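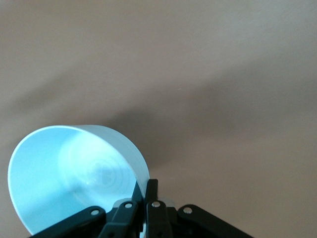

About Prothero
Prothero helps small manufacturers, labs and training colleges work out what automation equipment to buy, what it will cost to own, and when to buy it. We don't sell robots, and we take no commission from anyone who does. Our clients pay us by the day or by the project, and the quote is fixed before we start.

How we began
Elaheh Talebi and Alun Lloyd set up the firm after working on opposite sides of the same purchase. Elaheh was the buyer, at a food packaging plant. Alun was the installer. The arm itself came in on budget. The guarding, the electrical work, a second gripper and the training did not, and the plant ended up paying for most of them out of the following year's maintenance money. They compared notes afterwards and found that nearly all of the extra cost could have been listed before the order was signed.

The first version of our costing sheet came out of that conversation. It had 17 lines. It has grown since, mostly because clients kept sending us invoices for things we had left off - freight insurance, spare fingertips, a licence for one more seat of the programming software.

What we do
Most of our work falls into one of the following.

Needs review. We spend a day or two on your site watching the job as it is done now. We write down the parts, the weights, the cycle times and who does what. You get a short report, and it may tell you to wait.

Whole-life budget. We price the arm, gripper, mounting, safety gear, power, air, software, training, spares and servicing over the years you expect to keep the equipment. Each figure is marked as a written quote, a catalogue price or our own estimate.

Bench trial. We run your parts, or parts like them, on our own bench before you commit. Thin-walled plastic, flexible packaging and anything with a rim or a lip are worth trialling early, as the choice of fingers and gripping force can change the budget more than the choice of arm. Trials are charged at a flat $800 a day, and you keep the recordings and the notes.

Tender support. We write the specification, answer supplier questions and score the replies with you. You make the decision and sign the order.

Replacement planning. For sites that already have equipment, we build a register and a schedule so that several machines don't come due in the same financial year.

Who we work with
Our clients are mostly organisations with fewer than 50 staff, where the person buying the robot is also running the floor. We also work with colleges fitting out teaching labs. Iltevley, our longest-standing client, started with one bench cell for handling moulded containers and now plans its equipment with us every February, ahead of its budget round.

Since opening we have completed 229 reviews and budgets. Plenty of them ended with no purchase. A better trolley, a jig or a change to the order of work is sometimes the cheaper answer, and we cost those options in the same report.

Our people
Elaheh Talebi, director. Leads needs reviews and tender support.

Alun Lloyd, director. Looks after installation costs, site power and safety requirements.

Marina Antoniadis, cost analyst. Maintains the costing sheet and the price library. If you have a question about depreciation or lease terms, it will go to her.

Veikko Ruotsalainen, bench engineer. Runs the trials and makes most of our test fingers. He also keeps the old Unix machine that stores our trial recordings.

Efa Gethin, client coordinator. Books site visits and is usually the first person you will speak to.

The costing software
The sheet is now a small program called Wundent. Clients receive a copy with their own figures in it at the end of a project, and can change any line themselves. There is no subscription. It prints to plain tables that can be pasted into a board paper or a grant application.

Getting in touch
Send Efa a few lines on the job you have in mind, the number of parts per shift and the date your budget closes. Photos of the work area help, and so do any quotes you already have, even old ones. If we don't think we can be useful we will say so in the first reply.

Page last updated 2025-01-16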